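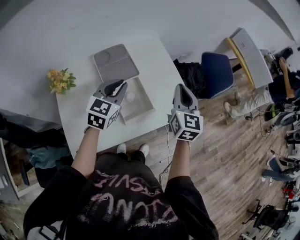 Calibration notes, handheld grippers, second revision

I spent most of November on the jaw mounts and put off the tracking, so this post is mostly about tracking.

The grippers are a pair. Each one has a marker cube at its base, with fiducial patterns on the faces, and the overhead camera solves for the cube pose whenever it can see at least one face cleanly. Two faces are better. With one face the rotation estimate flips between two solutions when the pattern is nearly square to the lens, and the recorded path gets a spike in it. My filter in Rerkik (the logging tool I wrote for this, still a mess) used to smooth those spikes away. It now drops the samples and leaves a gap, and I prefer the gap.

The first cubes were printed in one piece with the patterns glued on as paper. The paper lifted at the corners after a few sessions. A lifted corner moves the detected corner too, and the error at the jaw tip is larger than at the cube because of the lever arm. I measured 4 mm at the tip on the worst one. The new cubes have a recess on each face so that the pattern sits flush. Anežka Baláž cut the replacement patterns on the plotter at Drirgate, our shared workshop, and they have stayed flat so far.

Offset calibration is still manual. I put the jaw tip in a drilled dimple, pivot the gripper for 12 seconds, and fit a sphere to the cube positions. The center of the sphere is the tip. Three runs per side, and I keep the median. If the runs disagree by more than a millimeter, the usual cause is the base screws, which back out. Thread locker is on the list.

The current task is a small one: a shallow tray on a white table, reach in, grip, lift, put back. Light grey on white is bad for the object detector but makes no difference to the cubes. The table surface does produce glare late in the afternoon, and I lose the left cube for almost 10 frames at a time when it tilts toward the light. A matte sheet would fix it – I haven't bought one.

Still open:

Cable routing. A cable on the floor gets stepped on.

Clock drift between the two grippers. Small, but it grows over a long session, and Rerkik only syncs at the start.

Jaw wear. The printed jaws are holding up, but I have no numbers yet.

The next post will cover the clock sync, if it works.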